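# Glasses slide around when I carry them on a tray

Posted by **Hye-jin Son**, Jul 20, 2025

We have family over in August and I'm the one who carries the drinks out. My tray is flat plastic with a low rim. As soon as I tip it a little, the glasses slide to one side. I broke 2 last month on the back steps. The table gets a flowered cloth, and I'd like to set the glasses out on it in one trip if I can. Is there a trick to loading the tray, or do I need a different one?

**woldemariam_k**

Put something under the glasses. A damp dish towel folded flat works, and so does the rubbery shelf liner they sell in rolls. Cut the liner a bit smaller than the inside of the tray so it lies flat.

Load the heavy glasses first and keep them close to the middle. If you have mixed sizes, don't put the big ones at one end and the little ones at the other.

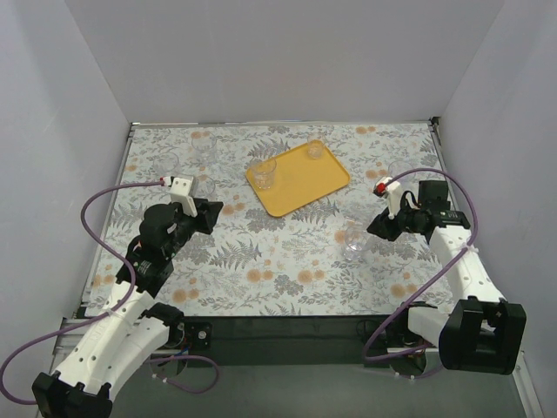 Unloading is where I used to have trouble. If you take everything off one side, the other side drops. Set the whole tray down on the table first, then move the glasses off it one at a time. Hold them low, near the base. On a cloth, lift each glass and place it. Pushing it along bunches up the fabric and can knock over the next one.

I wouldn't try for one trip. I carry 4 at a time and go back.

**Ernik**

get a tray with handles

**Skollar**

Agree with the liner. A towel is fine but it leaves the bottoms wet, and then you get rings on the cloth. Mine is roughly 25 inches long and that is too long for our back door, so measure the door before you buy anything bigger. Also fill the glasses at the table. Empty ones are a lot easier to carry down steps, and you can bring the pitcher out separately.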